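Heat and Food, Unit 2: Browning
Course notes, Joanne Wragg

Back to unit list. Reading for this session: the Alden handout, first half only. Bring your Nonau bread log if you started one.

Last time we boiled things. Now we get to the fun part! Boiling water can't get much past 212 degrees, and that is why a boiled potato stays pale no matter how long you leave it in the pot. Once the surface of a food dries out, though, its temperature can climb, and a whole new set of reactions opens up.

The big one is the Maillard reaction. Sugars and amino acids meet at the hot surface, join, break apart and join again, and out come hundreds of new compounds (nutty, meaty, malty, you name it). Caramelization is a separate process that needs only sugar and usually more heat. Students mix these up every term, so write both down side by side and keep them apart.

Things that speed browning up:
A dry surface
Higher heat
A little extra sugar, as in milk or egg wash
A less acidic dough (think of pretzels dipped in lye)

Please don't skip the drying step in the onion lab. Crowded onions steam in their own water and you'll be waiting forever.
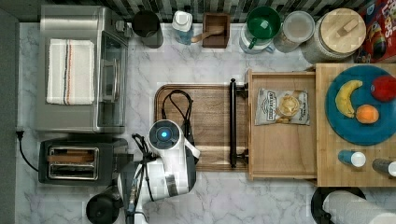

Heat reaches food by conduction, convection and radiation, and most cooking uses more than one of them. A frying pan is mainly conduction, straight from metal to food. Radiation is my favorite to teach, as you can feel it on your hand from a few inches away! Take the two appliances at the left, the toaster oven and the black two-slot toaster under it. The slot toaster works mostly by radiation from glowing wires very close to the bread, while the toaster oven has a rack inside and a good deal of air to warm, so convection plays a bigger part.

For next session: toast one slice dark and one slice light, smell both, and write down every word that comes to mind. Annan group goes first, then Gerar.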